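3.2 Dry wiping of small printed items

The second household task concerned light cleaning of objects kept on a table in daily use. Participants worked at a white table and were asked to clean a printed calendar without water or spray. No cleaning tool was prescribed. In the sessions coded by Tóth, we recorded three features of each episode: the textile chosen, the way in which it was held, and the part played by the hand that did not wipe.

The choice of textile was less uniform than in the Vaughan kitchen sessions, where a single type of cloth was supplied. A piece with a dark grey outer face, a yellow inner face and a black edging was handled at the table, and its loop was left attached. The coding scheme treats any textile with a loop or strap as a separate class, as the loose part may catch on nearby ornaments.

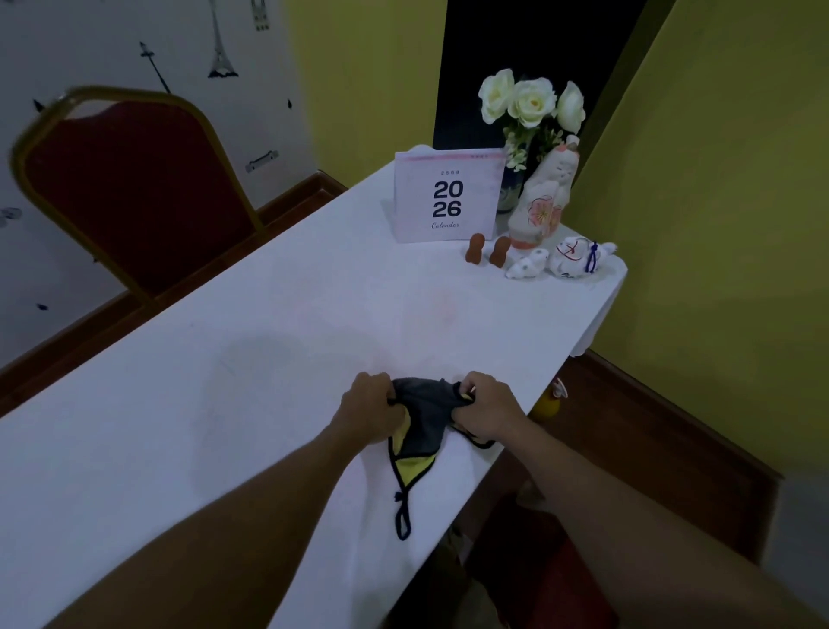
Dagmar Tóth objected at the coding stage that the class was too broad, and that a loop lying on the table ought to be kept apart from one that hangs free, the second being far more likely to snag. Her point was accepted for the later Fonov sessions. The data reported here keep the original class.

Paper items differ from the ceramic and glass objects of Section 3.1 in one respect that matters for the analysis. They have little weight of their own, and a cloth drawn over them tends to carry them along. The left hand was therefore coded as a holding hand whenever it was placed on the item or against its edge during a stroke. Holding hands placed flat on the table but touching the item were included — a decision that affects 10 of the 18 episodes. Strokes were coded by the region of print they crossed, and a stroke that covered both the numerals and the blank margin was entered under each.

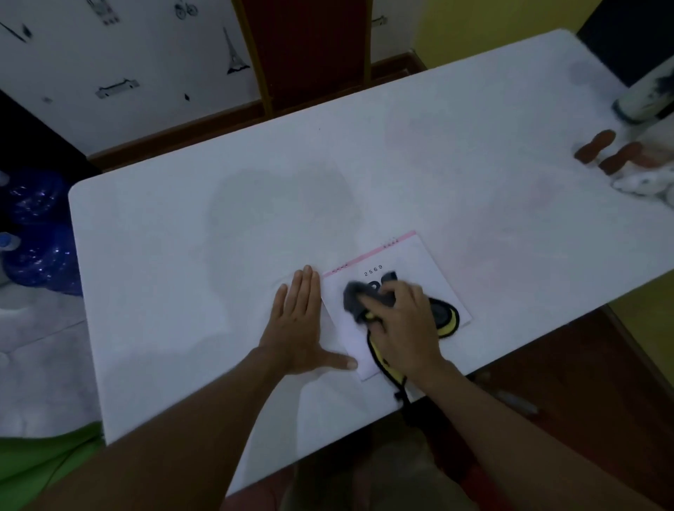 Figure 4. Wiping a printed calendar, left hand at the edge of the card.

Placement of the holding hand varied within episodes as well as between them. A hand set at the edge leaves the whole of the printed face open to the cloth, whereas a palm on or over a corner gives a firmer hold and covers part of the sheet. Four episodes contained both placements and were divided at the point of change. The Rernora protocol, from which our categories were adapted, does not make this division, and totals should not be compared directly.

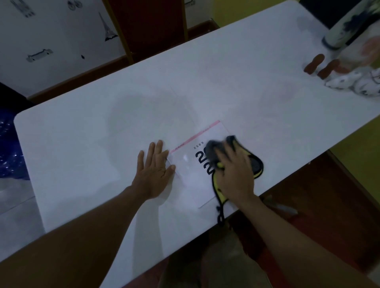
Should a calendar be wiped on both faces?
Only the printed face was required by the task, and any wiping of the reverse was coded as an extra stroke.

Agreement between coders was lowest for the start of a stroke, particularly where the cloth rested on the paper before moving. These cases were settled by joint review.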